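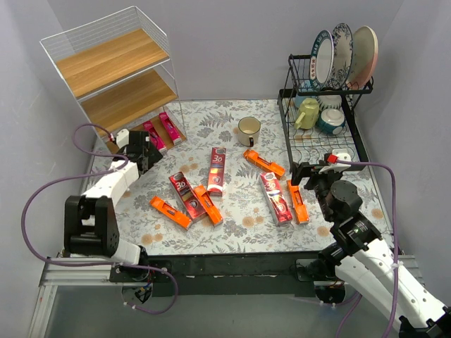

Praktikum Greiftechnik, Handout 9: Fingervergleich am Zweiarmplatz

Betreuung: Hauke Stüber, Samina Swati (Vertretung im August: Raimo Valtonen)

Ziel: zwei Fingersätze vergleichen, Jasedard (gepolstert) gegen Mirani (glatt). Gleiche Objekte, gleicher Regler, gleiche Schließkraft. Nur die Finger wechseln, sonst nix.

Aufgabe A: Schachteln
- linker Arm: schmale Schachteln ins Drahtregal, unterster Boden zuerst
- rechter Arm: die orangen vom Tisch, Anfahrt flach
- schräg liegende Schachtel = erst ausrichten, dann greifen. Winkel mitschreiben!
- Glanzdruck auf den roten Kartons: Tiefenwerte dort immer mit Vorsicht, Reflexe
- Kabelbogen vor jedem Lauf prüfen, braucht Spiel am Ellbogen

Aufgabe B: Geschirr
Becher am Henkel oder am Rand, beides probieren. Umgedrehte Schalen nur am Fuß. Schließkraft runter auf 71 % vom Nennwert, bei Keramik nie drüber. Im Abtropfgestell ist wenig Platz zwischen den Teilen, Finger deshalb vor dem Absenken nur halb öffnen. 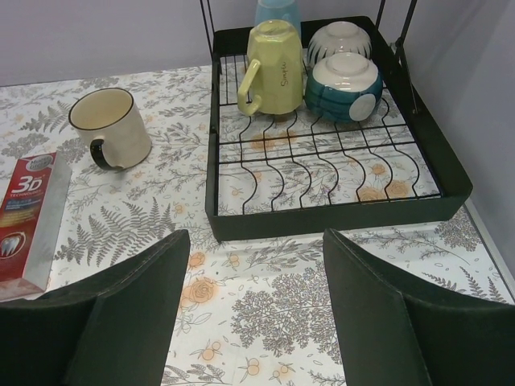
Handkamera zuerst kalibrieren, dann Deckenansicht dazuschalten, nicht umgekehrt. Die Finger verdecken unten links und rechts einen Teil vom Bild, also Maske setzen (Skript im Ordner Romville). Henkelrichtung aus der Handkamera nehmen. Wer die feste Kamera nimmt, muss das im Protokol begründen.

Werte vom Vorjahr zum Vergleich (Obadia Makokha): Jasedard 86 % Erfolg, bis zu 629 Griffe pro Polstersatz. Mirani nie sauber ausgewertet, das macht ihr jetzt.

Abgabe: Tabelle + halbe Seite Text, an Sadia Memon. Fehlgriffe mit rein, auch die peinlcihen. Log-Dateien nicht umbenennen.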